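Workshop notebook, folding table
5th July
Print this page | E-mail this page

Cold morning, heater on by the time Asanka got in, kettle on shortly after that. Today's job was the pale cloth things: fold them flat, stack them, write down what goes wrong. Plenty did.

First, the surface. We are still using the grey table with the stars on it. Shagufta picked the cover in December because it was on special, and I have spent the months since learning that white stars on grey are a poor backdrop for judging whether a white edge is straight. My eye goes to the nearest star and lines up with that. The stars do not line up with anything. Kwame says I should look at the cloth. Noted.

Second, the round cooktop is still living on the left side of the table. I have raised this before (see the entry with the soup). It takes up the exact spot where a left sleeve wants to go, so everything gets folded shifted to the right, or else it gets laid half over the cooktop and you lose the corner against the dark top. Today we did some of each. It was unplugged, I checked twice, and I would like whoever cooks lunch on it to check too.

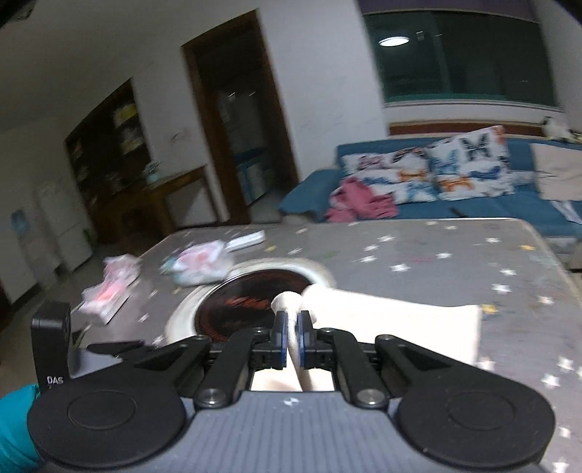

White cloth, held up by the fold, lying over the edge of the round thing as usual.

Notes on pinching. Take a small bunch and the rest hangs on to the table and behaves. Take a big bunch and you have made a rosette, which looks very nice and has to be undone. Todor takes big bunches. He calls it getting a proper hold. His pile came out taller than mine with fewer pieces in it, and he was pleased with the height.

Notes on order. I tried the long side first, then the ends, which is how my mother did tea towels. Fine for anything with four corners. For garments it is hopeless: the seam wanders off under the fold and turns up later somewhere you didn't leave it. Asanka's way is to find the seam, lay it toward you, and flatten everything away from it before folding at all. Slower to start. I did 18 pieces her way after morning tea and redid two, both my own fault. Before morning tea I did 9 my way and would sooner not write down the redos.

The cream one is the worst of the lot. 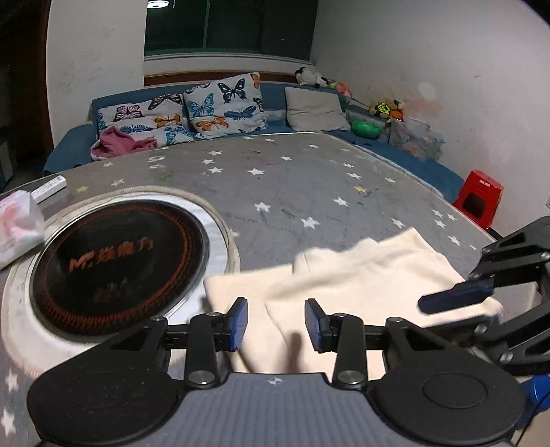 It creases if you look at it. Smooth the left half and the top goes into ripples, go after the ripples and a corner stands up on the right like it has a question. Boris suggested ironing it first. Boris was then asked where the iron was. The iron is at Radonjić's, has been since the banner job, and I have added it to the list under the good scissors.

To do:
– ask Gidis for the price on a plain cover, any colour, no stars
– cooktop to the side bench before we start, and I mean before
– try the cream one folded in thirds
– get iron back. And scissors
– label the shelf, "misc" is up to half of it now

Packed up before four. Table wiped, stack on the second shelf, cream one on top where it can be watched.

Comments (4)

Shagufta: The cover was a bargain and the stars are cheerful. I stand by it.

Kwame A.: Thirds won't work on the cream one, the seam lands right on the fold. Tried it Tuesday. Try quarters and put something heavy on it overnight.

Boris Stan: Rang Radonjić's. They have the iron. They thought it was theirs.

Todor: Mine was still the tallest pile.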